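Buckley hand gripper, jaws not closing square and width reading jumps
Status: Open, then Resolved, then Open again (see bottom)
Board: Provano shared workshop, build help
Opened by: Wenjie Tian
Tags: gripper, bushings, encoder, finger pads

Original post

Hi all, I've got the hand-held gripper mostly going and I'm stuck on two things that may or may not be the same thing, so I'm putting them in one ticket and you can yell at me later if they should've been two.

It's the Buckley design, the trigger-operated one with parallel jaws that you carry about in your hand and use to record grasps, and then the recordings get played back on an arm with the same fingers. I printed all of it on the workshop printer over a couple of weeks. Only changes from the stock files: I made the fingers a bit blockier (the stock ones flexed like mad when I squeezed anything heavier than a mug), and I stuck grip lining on the inside faces instead of doing the moulded pads.

Problem one. When I pull the trigger slowly the jaws come together nicely until they're nearly shut, and then the left finger toes in at the tip. You can see light between the pads at the back when the tips are already touching. Pull it fast and it's much less obvious, which makes me think something's got slop in it and the spring takes it up if you don't give it time to wander.

Problem two. The width reading off the encoder jumps. Fully open it should sit at 2227 counts and stay there. Mine sits at 2227 for a bit, then hops, then comes back. Fully closed is meant to be 71 and it's mostly 71, so the bottom end is good. It's the open end that's twitchy. I'm logging it on the old laptop with Jikside, if that matters.

Things I've already tried:
- Turned it off and on (yes)
- New USB cable, then a different port
- Took the encoder magnet out, cleaned it, glued it back in
- Swapped the return spring for a stiffer one, which made my hand ache and changed nothing
- Re-ran the Jikside calibration with the jaws held open against the stops

Any ideas very welcome. I'd love to have it behaving before the open bench day, but there's no drama if not.

Update 1

Thanks for the replies! A few people asked about the bushings, so I pulled the left bracket off last night and had a proper look.

The brass bushing on that side was a press fit into the printed hole, and when I wiggled the link pin there was movement. Not in the bushing itself, the bushing was snug as anything in the plastic. The movement was between the pin and the bushing. I'd bought the pins from the bits drawer at the workshop (labelled in someone's lovely handwriting, and wrong) and they measured a hair under size. On the right side I must have grabbed a pin from a different bag, as that one fits properly. So I had one good pin and one skinny one, and the skinny one was on the finger that toes in. Felt pretty clever for ten minutes.

Put a proper pin in the left, put a dab of grease on it, and reassembled. The toe-in is a lot better. I'd call it three quarters gone. There's still a sliver of light at the back if I go really slowly.

Encoder still hops at the open end, so it's looking like two separate problems after all. Sorry to whoever looks after the ticket list.

Update 2

Someone suggested checking whether the hop lined up with anything, so I sat there on Sunday arvo with a cup of tea, watching a number. I know how to live.

It hops when I move my wrist. If the gripper's lying flat on the bench with the trigger tied, 2227, solid, for as long as I could be bothered watching. Pick it up and roll it over and it goes. So it's a wire. Of course it's a wire. I opened the handle and the encoder lead was squashed under the handle screw boss, with the insulation gone shiny and flat where it had been pinched. I hadn't cut right through it but I'd given it a good go.

Re-ran the lead down the other side of the handle, where there's a bit of a channel anyway, and put a little loop of slack in before the connector. I also filed the boss down a touch so it can't bite anything else. Waggled it all over the place after and the reading stayed put.

If you're building one of these, please look at where that lead goes before you do up the handle! The build notes say "route cable neatly" and leave it at that, and my idea of neatly was straight under a screw.

Update 3

Marked this Resolved a bit early, oops. Back to the toe-in.

With the good pin in, I did a run of slow closes on a bit of card to see what mark the pads left. The left pad was leaving a heavier mark at the tip than at the back, and the right pad was pretty even. I swapped the fingers over to see if the problem followed the finger or stayed with the bracket (should've done this at the start, I know) and it followed the finger. So the bracket's in the clear, and the finger or whatever's stuck on it is the rest of my problem.

Then I looked at the lining and felt a bit silly. It's coming away. The covering on that finger has torn along the top and it's curling up at the corner, and there's another little flap poking out further down the edge of the pad. So when the jaws close slowly the loose stuff bunches up and gets pinched first, and the tip lands before the back does. Close it fast and it just gets mashed flat, which explains the fast and slow thing I was going on about in the first post.

I put the fingers back on their own sides after that, so the sad one's on the left again.
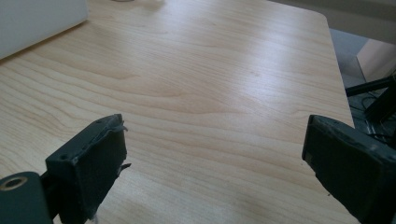
I reckon the glue is what let me down more than the lining. I used the double-sided stuff off the roll at the workshop, which is great for sticking foam into drawers and clearly not so great for something that gets dragged sideways over and over. I've also got a rough top edge on that finger that I never sanded, and I wouldn't be surprised if it's been working away at the lining like a little saw.

So the plan for the next go is:

1. Peel both linings, even the good one, so they match.
2. Sand the top edges and take the corners off. I've got 900 grit for the finish but I'll start a lot coarser than that.
3. Wipe the faces down with alcohol and let them dry properly, instead of my usual thirty seconds of blowing on them.
4. Stick new lining on with contact adhesive, clamp overnight between two flat offcuts.
5. Wrap the lining a few mil around the top so there's no bare edge to catch.

Reply to the question about reprinting

Yeah, I did think about just reprinting the fingers. They've got scuffs all over them and a few chips along the upper border of the right one, so they've had a life. But the gripping faces are still flat, I put a steel rule across both and couldn't get any light under it, and the screw holes are fine. It's five hours on the printer for the pair and there's a queue, so I'd sooner fix these and keep the print slot for the Tilomance mount, which I've promised to someone.

To the other question, about whether the torn lining would muck up my recordings: I think so, a bit. The width at contact would read slightly big on anything thin, as the pads are touching early. For a mug you'd never notice. For a playing card, or the little brass washers I was using, it'd be off. I've got 666 grasps saved from before I spotted this and I'm keeping them in a separate folder until I've worked out which ones I trust. My guess is the big objects are fine and the washers all go in the bin, which is a shame, those took ages.

Update 4

New linings are on. They sat in the clamps overnight and came out looking much neater than the first lot, and the wrapped top edge feels lovely, there's nothing for a fingernail to get under. Same card test, slow close: even mark on both pads, front to back. No light. Did it a bunch more times because I didn't believe it.

Closed reading's changed though. It used to be 71 at full close and now it stops short of that. That makes sense to me as the new lining plus glue is thicker than the old, but when I re-zero in Jikside it takes the new closed position and then complains that the travel is too short and refuses to save. There must be a minimum travel number in the settings somewhere and I can't find it. The config file has a line for max open and a line for trigger deadband and nothing that looks like travel.

So I've set this back to Open for that one thing. If anybody's run thicker pads on a Buckley and got Jikside to take the calibration, could you tell me which setting you changed? I'd rather not go shaving my nice new linings down. I'm in the workshop most evenings after seven if it's easier to show me in person, and the gripper's on the second shelf in the blue tub if you want a squeeze of it yourself, just please don't pull on the encoder lead.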